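Call for participants: Spring Storytelling Circle at Magesa House

Posted November 29, 2025

We are looking for 22 people who would like to tell a true story from their own life in front of a small and friendly audience. You do not need to have experience on stage. You do not need to speak perfect English. Many of us in the organizing team learned English as adults, me included, and we know well how it feels to search for a word while everybody waits.

The theme for this season is "What we carried with us." You can understand it in the way you like. Last season one teller spoke for eight minutes of a soup pot that traveled with her family through four apartments. Another one spoke only of a song. Both were very good, and both were nervous.

What we ask from you

You are 18 or older.
You can come to the evening meetings at Magesa House, on Tuesdays from 6:30 to 8:30, during all of the rehearsal period.
You agree that your story is your own and that it is true, as far as you remember it.
You are willing to listen to the stories of the others with the telephone put away.

If you must miss one meeting, please tell us before. If you miss more than 2, we will kindly ask you to wait for the next season, so that the group can stay together.

What you receive

The participation is free. Each teller has 3 private sessions with our story coach, Giuliana Puma, who works in English, Italian and Spanish. We give a light dinner at every meeting and a bus ticket to those who need it. Children can stay in the next room with Mio Sakai, please write in your application how many will come and their ages.

The final evening will be in April in the big hall, which has 147 seats. You may invite up to four guests. We make a sound recording for the tellers, and we do not publish it without your written permission.

How to apply

Please send a short letter, one page at most, to the Magesa House front desk, or leave it in the green mailbox at the side entrance. Tell us your name, how we can reach you, and in a few lines which story you have in mind. It is not necessary to write the full story. You can also record your answer as a voice message if writing is difficult for you.

We read all the letters in the order they come. Everybody will get an answer, also the persons we cannot take this time. Jhosep Restrepo can help with the application on Thursday afternoons, in the library on the second floor.
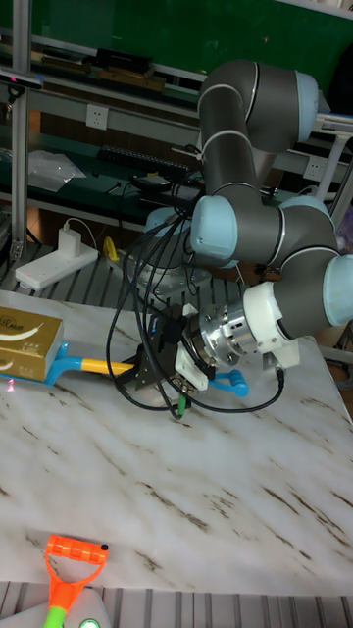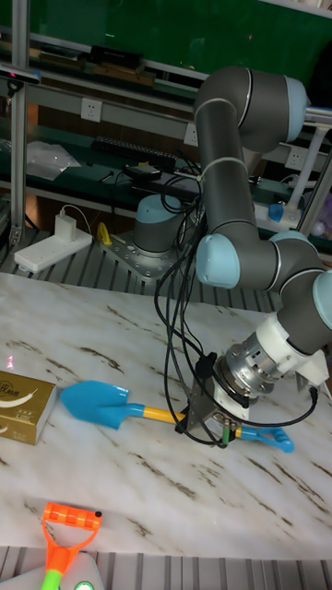
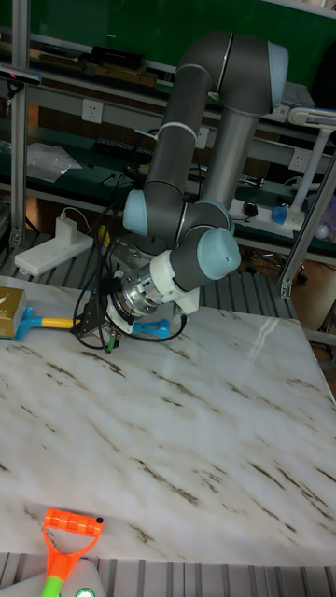 Consuelo Alvarado
Coordinator, Storytelling Circle

A last word for those who are still not sure. Every season I receive letters that begin with "my life is not so interesting." Please send the letter anyway. If you prefer to come first and only listen, there is an open evening before the rehearsals start, and the date will be on the board in the entrance. You can sit in the back and leave when you want.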